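El putter que no quería cambiar

Llevo unos días dándole vueltas a si escribir esto o no, porque sé que a la mitad de los que pasáis por aquí el golf os da bastante igual y a la otra mitad os va a parecer que exagero. Pero es que por fin he cambiado de putter, y después de tantos años con el mismo me parece que la cosa merece al menos una entrada (larga, ya me conocéis).

El viejo era un Fasta de pala fina que compré de segunda mano cuando todavía no sabía ni coger bien el palo. Le había cambiado la empuñadura dos veces y tenía un golpecito en la punta, recuerdo de un bordillo del aparcamiento de Umalside. Con él bajé por primera vez de 80, un 79 que todavía guardo en la cartera, doblado en cuatro y ya medio borrado. ¿Cómo se jubila un palo así?

Pues poco a poco. En julio empecé a fallar siempre por la derecha los de metro y medio, esos que uno da por hechos hasta que deja de meterlos. Probé a mover la bola, probé a cerrar los pies, probé a mirar el hoyo en vez de la bola (no lo recomiendo). Al final pedí hora para un ajuste en Ekier, la tienda que está al lado de la estación, y me pasé allí una tarde entera tirando sobre una moqueta larguísima con unas pegatinas reflectantes en la varilla.

Resultó que apunto a la derecha. Ni mucho ni poco, siempre lo mismo, y con la mano lo compensaba unos días sí y otros no. Me sacaron cinco o seis modelos y el que me puso recto desde la primera bola fue un Rizk de mazo, gordo, feo como él solo, con una línea blanca enorme por encima. Yo, que siempre me había reído de esos putters que parecen una plancha de viajar...

Me costó decidirme por el precio, no os voy a engañar. Eran 787 euros con la varilla cortada a medida y la empuñadura gruesa. Había otro por 600 que no iba mal, pero me obligaba a pensar, y yo en el green lo que quiero es pensar menos. Me fui a casa, lo consulté con la almohada dos noches y volví a por el feo.

Desde entonces le he dado casi 3000 bolas entre el green de prácticas y el pasillo, con un vaso tumbado al fondo haciendo de hoyo. Los cortos van entrando mucho mejor. Los largos son otra historia, porque la cabeza pesa más y me paso una barbaridad; el otro día, en el siete de Umalside, dejé la bola más lejos de lo que estaba antes de patear, cosa que tiene su mérito. 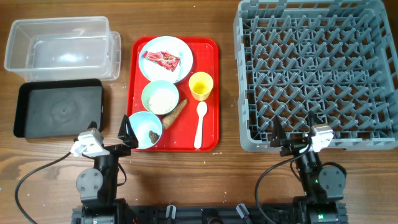
Así que ahora estoy con las distancias. Tiro tres bolas desde cada sitio, sin mirar el hoyo hasta que se paran, y voy apuntando en una libretita si me quedo corta o me paso. Si alguien ha pasado de pala a mazo y tiene un truco para coger antes el tacto, que me lo deje en los comentarios, por favor. El Fasta sigue en el maletero, por cierto, envuelto en una toalla, y de momento no pienso sacarlo de ahí.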